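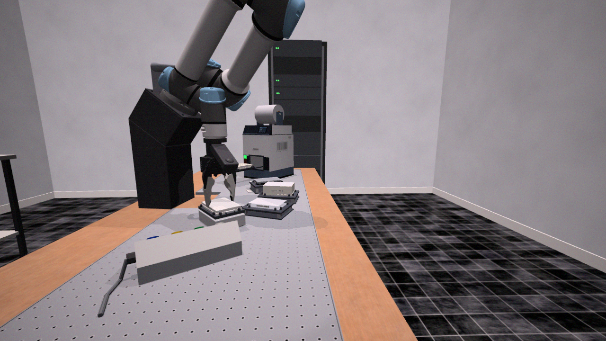
Flustham Words is a list of local dialect words I've been collecting from the town where I grew up, along with what they mean and who was likely to say them. There are 1116 entries so far, and I'm still finding more every time I ring home! A fair few are to do with joints and bends, so you get "crankle" for an elbow, and I can't look at that dark grey elbow joint up at the top, with its light blue cap, without hearing my gran say it (she'd have called the cap a "tiddy lid", which is entry 154).

What's in it

One plain text file, one word per line, tabs between the columns. The columns are word, meaning, other spellings, and a note. The notes are a mess, sorry, some are a whole story and some just say "Mum". If you open it in Getside the tabs come through fine.

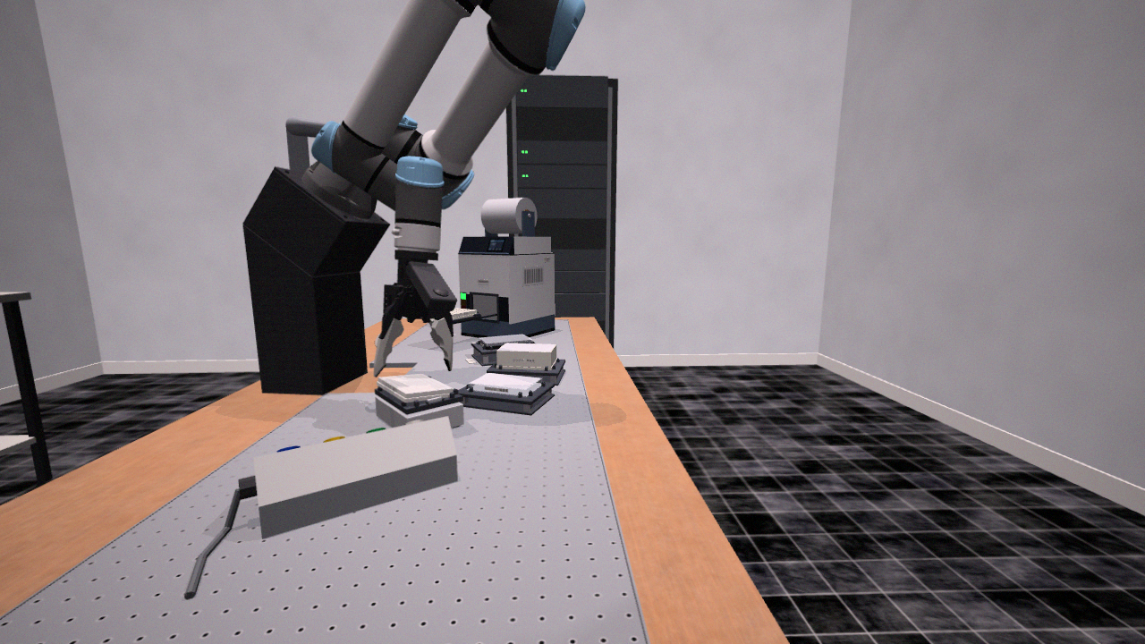
Spelling was the hard bit. Most of these words had never been written down by anyone I asked, so I went with whatever looked right to me and put the rest in the third column. "Wi" is in there as both "with" and "beside", and I've kept them as two entries. Shout if you think that's daft.

Where the words came from

Mostly from chatting to people over 40, plus 10 old parish newsletters I was lent in September. I left out anything rude about a particular family, and I haven't put anybody's name in. 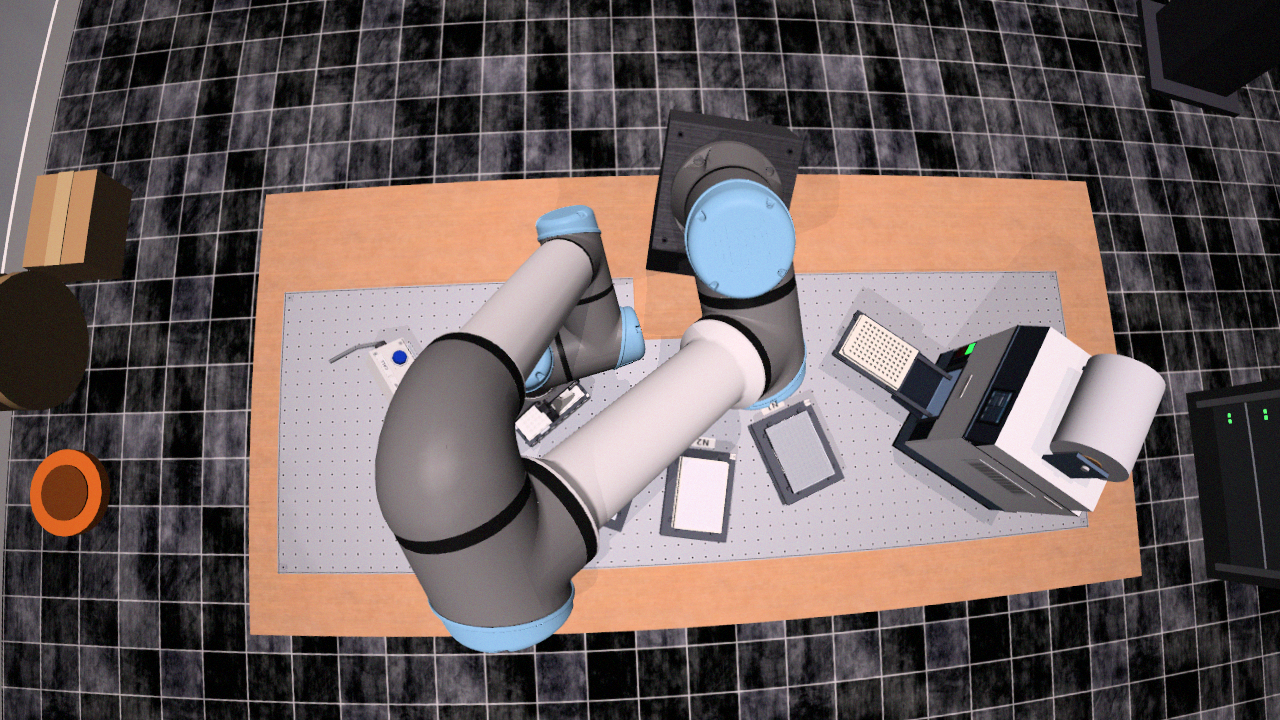
Things to watch for

Some words turn up all over the county, so please don't take the list as proof that a word is ours alone. The farming words are thin and the baking ones are very, very thorough (I like cake). An older copy is floating about under the name Tronano, and it has the meanings for "slape" and "snickle" swapped.

Use it however you like, just say where you got it. Last tidied 6/4/21.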